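Accueil > Bagues > Or 18 carats

Publié le lundi 20 juin 2022 par Ulises Salazar

Bague Kakakhel, or jaune 18 carats et spinelle gris

La bague Kakakhel est un anneau large en or jaune 18 carats, légèrement bombé à l'extérieur et plat à l'intérieur. Elle porte un spinelle gris de taille coussin, serti clos, posé dans le sens du doigt. Le corps de bague est martelé à la main puis repris à la brosse fine, ce qui lui donne un aspect satiné. Seul le bord du chaton est poli miroir.

Le modèle a été dessiné par Guoqing Luo pour l'atelier Groltness. Il reprend le profil de l'anneau Pramton, en plus étroit à l'arrière, pour qu'on puisse fermer la main sans gêne. La pierre dépasse peu et n'accroche pas les mailles d'un pull.

Caractéristiques
Référence : 867
Métal : or jaune 18 carats (750 millièmes), poinçon tête d'aigle
Pierre : spinelle gris naturel, non chauffé
Largeur du chaton : 4 mm
Largeur à l'arrière : 3 mm
Finition : martelée et brossée
Prix : 2 000 euros, gravure comprise

La couleur du spinelle varie d'une pierre à l'autre, du gris acier au gris légèrement violacé. Sur demande, nous envoyons des photographies des pierres disponibles avant de lancer la fabrication. Le choix est ensuite confirmé par écrit. Une pierre sertie ne peut plus être échangée. 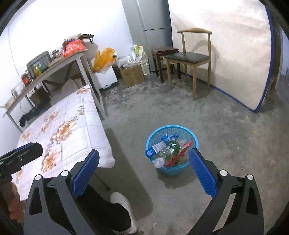
Les tailles courantes vont du 48 au 60. Au-delà, la bague est réalisée sur mesure, avec un supplément calculé selon le poids d'or. Comme il s'agit d'un anneau large, prévoyez une demi-taille de plus que pour une alliance fine. Si vous hésitez, commandez le baguier, qui est prêté pendant deux semaines contre un dépôt remboursé au retour.

La mise à taille est possible une fois, dans la limite d'une taille en plus ou en moins. Le martelage est refait à l'endroit de la soudure et la bague entière repasse à la brosse. Cette opération est gratuite la première année.

Gravure
L'intérieur de l'anneau peut recevoir jusqu'à vingt caractères, espaces compris. Deux écritures sont proposées, bâton ou anglaise. La gravure est faite à la main par Khurram Khokhar, après validation d'un tracé sur papier. Les dessins et empreintes font l'objet d'un devis séparé.

Entretien
Nettoyez la bague à l'eau tiède avec un peu de savon doux et une brosse souple, puis séchez-la avec un chiffon de coton. Évitez les bains à ultrasons et les produits à base de chlore. Le brossage s'adoucit avec le port, surtout sous le doigt. L'atelier peut le reprendre à tout moment, comptez une dizaine de jours hors transport.

Délais et livraison
Chaque bague est fabriquée à la commande en cinq semaines. L'atelier ferme les deux premières semaines d'août. Les commandes passées pendant cette période sont traitées à la réouverture et livrées en septembre. L'envoi se fait en valeur déclarée, contre signature. Le retrait à la boutique est possible sur rendez-vous, en s'adressant à Ehsan Bukhari.

Les modèles non gravés et non retaillés sont repris sous quatorze jours, dans leur écrin et avec leur certificat.

À voir également
Anneau Pramton, or jaune 18 carats
Puces d'oreilles Mallano, or gris et spinelle
Jonc Mallano ouvert, or rose brossé
Entretenir un bijou martelé
Choisir sa taille de bague

Recevez nos nouveautés par courriel, une fois par mois. Vous pouvez vous désinscrire à tout moment.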